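Home Course Outline Handouts Schedule Reading Contact

Household Objects and How We Handle Them
Handout 6: Clear containers, metal inserts, and small round things
Notes prepared by Bernardo Rocha

Welcome back, everyone. Last Monday we spent nearly the whole session on drawers and I promised you we would move on to containers, so let's do it properly. Please bring this handout to the bench session, and please write on it! I would much rather see it come back covered in pencil than clean.

For those who missed the start of the course, we are working through the ordinary things people keep in kitchens and utility rooms, and asking what each one does to the hand that picks it up and to the things kept inside it. It sounds simple, and some of it is, but I have been teaching this unit for a good while now and I still find something new in the cupboard every May.

6.1 The container itself

A clear container has one big advantage over a tin or a crock, and you all know it already. You can see what you have. People who store dried beans in glass throw away fewer beans, in my experience, because they don't forget them at the back of the shelf. The price is that everything shows. Fingerprints show, dust shows, a water mark from the last rinse shows, and a bright window behind the container will throw reflections right across the part you wanted to look at.

When you make your notes on a clear container, I'd like you to turn it slowly under the lamp and mark where the highlights fall. Then move the lamp, not the container, and do it again. Students who skip the second half tend to write down a scratch that is only a reflection (I did this myself in my first year and had to cross out half a page).

Round walls deserve a little extra patience. A square jar has flat sides, so what you see through it is more or less what is there. A sphere or a bowl bends the view, and things near the wall look bigger or stretched. If you need the size of something inside, take it out and measure it. Don't guess through the wall.

6.2 Rims and openings

Run a finger around every rim before you write anything about it. Note whether it is thick or thin, rolled or cut, and whether it is smooth all the way around. A thick rim is comfortable to carry and forgives a knock against the tap. A thin one pours better. The storage bowls from Drultora that we keep on the second shelf are good for comparing, as there are both kinds in the set.

The shelf numbers for this week are 132 for the bowls and 668 for the loose inserts. Please put things back under the same number. I know it's dull, but the Thursday group had a miserable time hunting for them last term — and I was the one who had to apologize.

6.3 Metal inserts

Now to the part people enjoy. An insert is anything that sits inside a container and changes what it can do: a steaming basket, a strainer, a grating plate, a divider. We'll look mostly at pierced and toothed metal, as it teaches you so much about surface.

Start with the holes. Are they all one size? Do they sit in rows, or are they staggered? Next, the teeth. Fine raised teeth crowded together give you something close to a powder when you grate hard cheese or nutmeg. Coarser teeth, set further apart, give shreds. Long slots with a sharpened edge will cut slices. Plenty of graters carry more than one of these on the same piece of metal, and I'd like you to sketch where one kind stops and the next begins.

Be careful with your knuckles, of course. Hold the insert by its edge, wear the cut-proof glove if you are at all unsure, and don't ever wipe teeth with a bare thumb to see if they're sharp. They're sharp.

6.4 Small round things

Into the container go the contents, and for this exercise we use balls, because a ball will tell you very quickly whether a surface is smooth. On bare glass it rolls at a touch. On toothed metal it may catch, sit for a moment, and then go somewhere you weren't expecting. A soft ball behaves differently again from a hard one, as it gives a little where it rests.
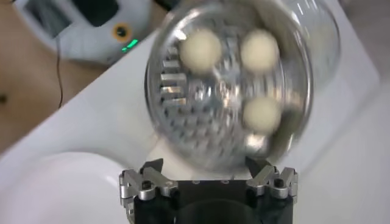
So try it with one ball first, then with more, and tilt the container only a little each time. Write down which way things went and how far you had tilted before anything moved. After that you can give it a gentle shake and listen. Metal against a hard wall rings, soft things hardly make a sound, and you can learn to tell a good deal with your eyes shut. I'm very fond of this part of the session, and I hope you'll take your time over it.

6.5 For your notebook

Half a page on the container, half a page on the insert, and as much as you like on the contents. Use a sketch wherever a sketch is quicker. The Flenow worksheet is still fine for anyone who prefers boxes to fill in, but copy the shelf number at the top or I can't match it to the object.

Reading before next time: the chapter on graters and mills in the Triririer reader, 25 pages, most of it pictures. The library copy is under 2719 if you don't have your own.

Next session we start on lids, so if you have a lid at home that has never fit anything, do bring it along. Bench opens at 9:30 and I'll have the kettle on.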